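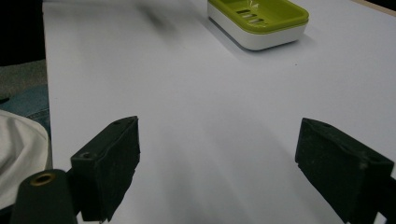
A soap dish in two parts, with a green tray that sits on a white base.

The return of the bar

When I was a child, soap was a hard thing that lived next to the sink and became thinner every week. Then it disappeared from our homes. We bought bottles with pumps, and the old dishes went into boxes in the cellar, together with the egg cups and the fondue forks. Now the bar is coming back, and with it comes an old problem. Where do you put it?

Sieglinde Schwerdtfeger has sold household goods in Brikton for many years. In her shop, one long shelf is only for soap dishes. She told me that five years ago she kept 15 of them in stock and was glad if she sold one before December. Last year she sold 220.

"People buy a beautiful soap, and after one week they come to me and complain about the soap," she said. "I ask them what it is lying on. Usually it is a saucer."

A saucer is the enemy of soap. The water stays in it, the bar drinks the water, and the underside turns into a kind of jelly. So the first rule is that water must be able to leave. A dish with slots in the floor does this well, and a second part under the tray will catch the drops, so that the shelf stays clean. The two parts should come apart easily, for you will have to wash the lower one more often than you think. I do mine on the same morning as I change the towels.

Areeba Bugti makes soap in a former bakery behind the station. She cures her bars for six weeks and she is strict with her customers. A raised rim is useful, she says, but it should be low enough that wet fingers can take the bar without a fight. She also does not like slots which are very narrow, as they fill up with soap and must be cleaned with a toothpick. Her own dish at home is made of olive wood and she admits that it is cracked.

Material is a question of taste and of patience. Ceramic is heavy and stays in its place, but it does not forgive a fall on the tiles. Wood is warm to look at and asks for oil now and then. Metal can leave rust on a white sink — I have such a ring in my own bathroom and I have tried everything against it.

And the color? My aunt believed that everything in a bathroom must match, down to the cover of the spare paper roll. Mrs. Schwerdtfeger sees it differently. Her customers with white bathrooms often choose the loudest dish on the shelf, and lime green goes before beige. It is a small thing, she says, and one can be brave with small things.

I went home with a dish for the kitchen and a bar of Areeba's laurel soap. The pump bottle has moved under the sink, where it still waits for visitors.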